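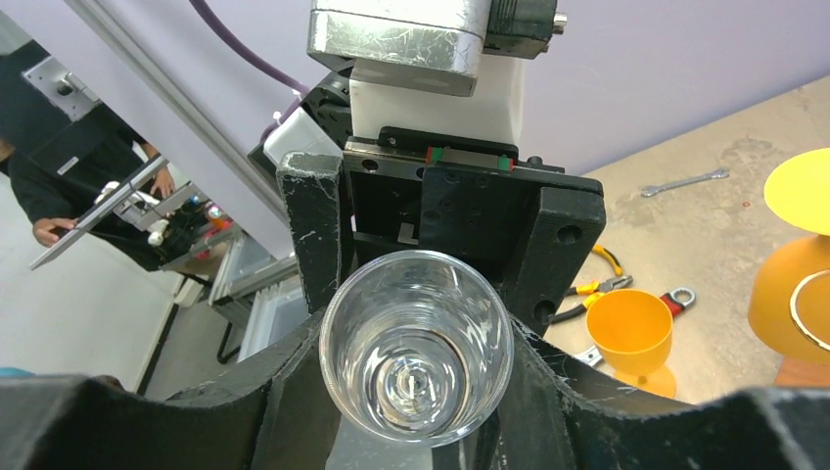
Alteo opens table-top recording programme to teach two-armed robots the handling of glasses

Last updated: September 2026

Alteo is very pleased to announce that its newest recording programme, which gathers examples of everyday handling for a learning system, is now running at full pace at the company's workshop in Trasell. The programme has been on our minds for a good long while, and it is a real pleasure to be able to talk about it at last.

The idea is simple enough to explain over a cup of tea. Two robot arms stand at the front corners of a table and share whatever is put in front of them. A person guides the pair through a short task, such as lifting a wine glass by its foot and bringing it towards a rack, and everything is recorded as it goes: how the joints move, how far the fingers open, and what the cameras see, both from the wrists and from beside the table. Each run of this kind is called an episode. When enough episodes have been gathered, they are used to train a system that we hope will one day manage the same sort of job with a glass it has never met before.

Share this release: 38 shares | 3 comments

Wine glasses were chosen after a lot of friendly argument. They are top-heavy and thin in the stem, and the clear ones are hard for a camera to make out against a pale table. For that reason the programme uses yellow plastic glasses alongside clear ones – the yellow ones are kinder to beginners, both human and mechanical. The table is also kept busy on purpose. Wrenches, pliers and the odd tap lie about near the glasses, as they might on any working bench, so that the system learns to get on with its task among things that have nothing to do with it.
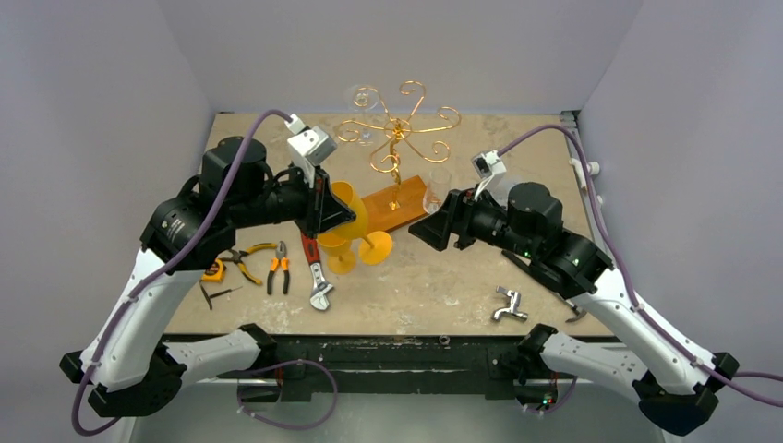 Stiller, which will be the first to train on the finished collection, said that it had asked for untidy tables from the very start, and that it would gladly take a smaller set with plenty of variety over a large one in which every glass stands on the same spot. It added that the slow and hesitant episodes were welcome too, so long as they were labelled as such.

We have taken that to heart. Between episodes the objects are shifted, turned or swapped, and the person guiding the arms is asked to begin from a slightly different position. A recording session lasts about 84 minutes, with a proper break in the middle, as guiding two arms at once is more tiring than it looks and tired hands make for jerky examples. Episodes in which a glass is dropped or the fingers close on nothing are kept and marked separately, and we have found that people relax a good deal once they know that a fumble is not wasted.
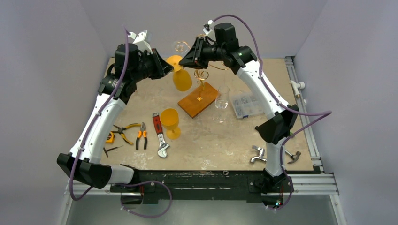 Every episode is then watched through by 2 reviewers, neither of whom recorded it. They check that the camera views line up in time, note where the task begins and ends, and write a plain sentence saying what was done. It is patient work, and we are very grateful to everyone who has taken it on with such good humour since the first trials in May.

The rack and glasses tasks form the opening part of the collection. The next part, which we have named Cho, will turn to passing an object from one gripper to the other – something most of us do all day long without a thought, and which takes a surprising amount of care to record well. Both arms have to hold the object for a moment, and then one of them has to let go.

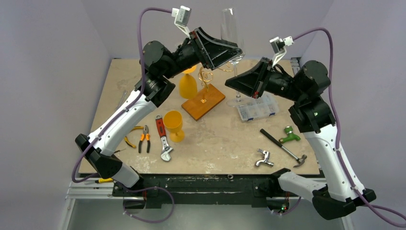

Cho will use the same table and the same arms, so that the two parts can be trained on together or apart. The task sheets are being written now, and suggestions from partners are warmly invited, particularly for household objects with awkward handles or slippery sides.

Research groups and companies who would like to see a sample of the episodes, or to come to Trasell and try guiding the arms for themselves, are welcome to write to the Alteo press desk, where we will do our best to find a time that suits. Visitors should allow a whole morning and wear sleeves that can be rolled up.

We use cookies to remember your settings and to see which pages are read. By continuing to use this site you agree to our cookie policy. Accept | Manage settings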